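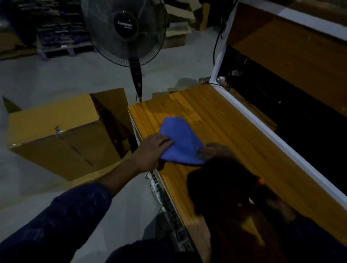 Pekham Match Ball Pump: a season in use

The Pekham is a dual-action hand pump with a built-in pressure gauge, sold for football, volleyball and basketball. I bought one in July to replace a cheap stick pump and a separate gauge, and it has been used since then for the under-14 and open-age sides at Presusthorpe. This review covers the soccer use only.

What is in the box

Pump body, a braided hose, three needles, a small tube of valve oil and a folded instruction sheet. The needles store in a recess under the handle. The recess has a push-fit cap that came off in my kit bag twice in the first week. I put tape over it and it has stayed on.

Inflation

The pump moves air on both the push and the pull. There is a collar below the handle that switches it to push only, which is the better setting for the last few strokes. From flat, a size 5 ball took 70 strokes to reach match pressure in dual-action mode. My old stick pump needed well over double that. A size 4 is quicker by the margin you would expect.

The hose is long enough to let the ball sit on the ground while you stand. It swivels at the pump end but not at the needle end, so the needle has to be threaded in before it goes in the valve. Doing it the other way round twists the needle against the rubber, and that is how valves get torn.

Gauge

The laws of the game allow a wide range, 8.5 to 15.6 psi at sea level. Most ball makers print a narrower one near the valve, and that is the figure to work from. The Pekham gauge reads 0 to 20 psi on a dial with marks at every half pound.

I checked it against a digital MacLeod gauge that I trust. With the MacLeod showing 9.0, 11.0 and 13.0, the Pekham showed 9.0, 11.5 and 13.5. It reads high in the upper half, and by the same amount each time I repeated the test. A steady error is easy to live with. If you set a ball to 11 on the dial, you are getting a little under that.

The needle on the dial jumps with every stroke and takes a second or two to settle. Read it with the handle still.

Bleed valve

This is the best part of the design. A button on the side of the body lets air out in short bursts while the ball stays connected, so you can overshoot slightly and come back down. With a separate gauge you lose air each time you pull the needle out to check. On the Pekham the only loss is at the final removal, and I could not measure it.

Durability

One needle has bent, which was my fault. The hose shows no wear. The plunger seal began to squeak after six weeks and went quiet with a drop of the valve oil. The foot pegs fold out of the base and are too short for wide boots — on soft turf they sink and the pump leans. On a hard surface it stands square.

Replacement needles are a standard thread. The seal is not, and has to be ordered from Pekham.

Compared with the Posen

I borrowed a Posen electric pump for two match days. It is set to a target pressure and stops by itself. For a bag of 12 balls it is the less tiring choice and the readings were within 0.2 psi of the MacLeod. It is also loud, it costs three times as much, and on the second day it ran out of charge with four balls to go. For one or two match balls at the side of the field, I would take the Pekham.

Verdict

Good: fast, bleed valve works well, standard needles.
Bad: gauge reads half a pound high above 11, loose needle cap, short foot pegs.

Rating: 4 out of 5

Posted 4th October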